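Havenstead Endoscopy Unit: Reprocessing Room Inspection
Form 3001, October round
Inspector: Ermelinda Guerreiro

1. Leak test done before manual cleaning. Pass. Log complete for all 14 scopes.

2. Enzymatic detergent mixed to label dilution. Pass. Dosing pump read correctly on both trials.
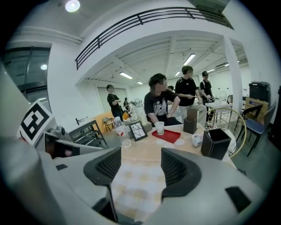

3. Channel brushes single use, size matched to scope. Fail. Two brush sizes stored in one bin at sink B. Separate and label.

4. Disinfectant strength strip tested each cycle. Pass with comment. Strip bottle has no opening date. Discard and replace.

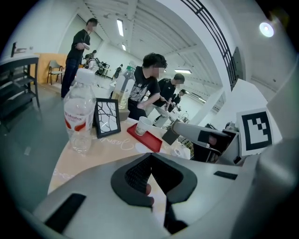
5. Washer cycle records, Janard unit. 141 cycles reviewed. Pass. One printout faded; reprint from memory and file.

6. Final rinse filter. Pass. Change is due before the next round. 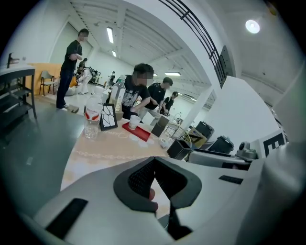
Table with bottles, red tray and paper cup

7. Drying cabinet airflow, Pitkänen model. Fail. Port 11 shows no flow at the gauge. Port tagged out of use. Recheck after repair.

8. Scopes hung without tip contact. Pass. Elevator on the duodenoscope left in the open position as required.

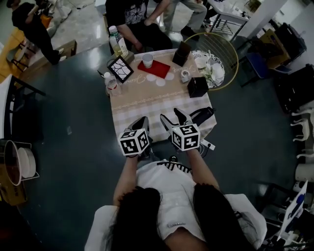 9. Transport bins, Ramalard type, closed and marked clean or dirty. Pass with comment. One lid latch is loose.

10. Staff competency sheets current. Pass, one signature outstanding.

Result: conditional. Items 3 and 7 to be closed in writing before port 11 goes back into service.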